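5/13/20
Bench notes, equipment planning

Second go at the shopping list. The first one came back with "why?" pencilled next to most lines, a fair question I should have asked myself.

Where the money stands: Gilden have quoted 2,448 for the pair of spare grippers, fingers included, delivery not. Sleiman will do something similar for more than 1,000 less, but their fingers are a different pattern and we'd be redrawing every fixture we own. I have costed my own time for that at zero, as is traditional, and Sleiman still only just wins. Leaning Gilden. Ask them again about delivery, and whether "in stock" means in a building or in a catalogue.

Fixtures. We print our own and I would like to carry on doing so. Filament budget is 115 for the quarter. The T-handle plate is the pattern to copy: the handle rises from the middle, with the blocks and brackets set around it. Put the handle on all new plates, even the small ones. Grey again, there is plenty of grey.

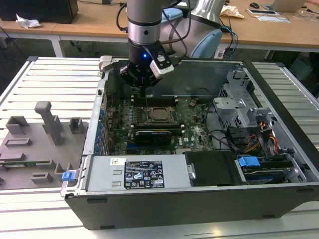 Tower on its side, panel off, gripper over the board. Fixture plate to the left.

Cases. The tower wants a proper cradle before we commit to more of them. Bivia list one at 1,000, a bold price for four bits of bent metal and some foam. Would rather cut a pair of end stops for the slatted table and see how far we get. If they're rubbish, Bivia goes back on the list and I say nothing.

Donor machines. Skovport have old office towers by the pallet. Want mixed models, or we'll get terribly good at one motherboard and useless at the rest. Check they come with memory and drives still fitted. Last lot arrived stripped, so we had bought some very heavy boxes.

Second arm: no spend planned, but it needs a line in the service budget. The current plan has one arm serviced and the other, apparently, immortal.

Cable tidying: not asking for money. Asking for an afternoon. Harder to get.

To do
Gilden: delivery cost, lead time, spare finger price
Sleiman: ask for finger drawings anyway
Skovport: mixed pallet, memory and drives in
End stops: sketch, print one, try it
Service line for second arm
Resubmit list with a "why" column, hold over anything unapproved to October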